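Prindura simulation group: minutes, February

Present: Chaminda Ranasinghe (chair), Malsha Abeysekara (minutes), two from Hendden on the call, one of them audible.
Apologies: Howlader.

1. Minutes of the last meeting
Agreed, after the word "promptly" was taken out of item 4.

2. Kitchen episodes
Malsha reported 222 episodes recorded in the simulated kitchens since January. Of these, 62 have been set aside because the person driving the arm stopped, thought about it and started again. Chaminda asked whether hesitation was such a bad thing for a learner to see. Malsha said it was if the learner then hesitated over every chopping board until the time limit. The 62 stay out for now – Hendden would like a copy anyway.

3. Variety
Long discussion. The kitchens change from one episode to the next (cabinets, worktops, where the coffee machine goes), but our operators have settled into habits, and nearly all of them come at the object from the same side. Hendden suggested random starting poses for the arm. Chaminda pointed out that we had agreed to this in the autumn and that it was in the minutes, which he had brought with him.

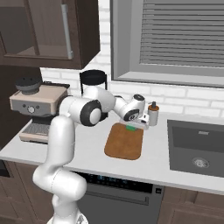 Malsha will switch on the random poses before the next batch and check that none of them begins with the elbow inside a cupboard. Each operator is to record 30 episodes with the new settings, after which we look at them together before anyone records more.

4. Instructions
The written task lines are still uneven. One operator writes "pick up the thing". Another writes a paragraph. Agreed: one sentence, name the object, say where it is to go. Malsha to circulate a page of good ones.

5. Storage
Brastanel has offered more disk space on terms Chaminda described as "friendly, up to page 2". He will read the remainder.

6. Any other business
Hendden asked for the meeting to be shorter. Noted at some length.

Next meeting: same room, 10.30 am. Howlader to chair, and to be told so.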